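Wednesday – hand tools, bench drawer 2

Last updated: October
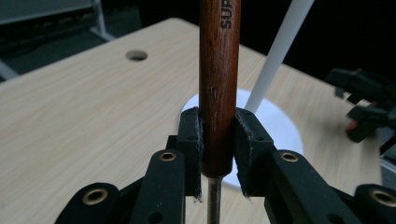
TOOLS / SCREWDRIVERS

Reddish-brown wood handle, still glossy, grain nice and straight. One small dark scuff on the front, shallow – leave it, no sanding. Lettering starts SUP, black caps. Shaft silver-gray, thin.

Logged as 314. Noreen has 316 down for the same drawer, need to sort that out w/ her befor Friday.

To do – wipe handle w/ Obi oil, thin coat only. Check tip against the Broneo screws. Boris wants it back on the Zuratano rack, not in teh drawer.

Ask Dragica re: more tags, down to the last strip.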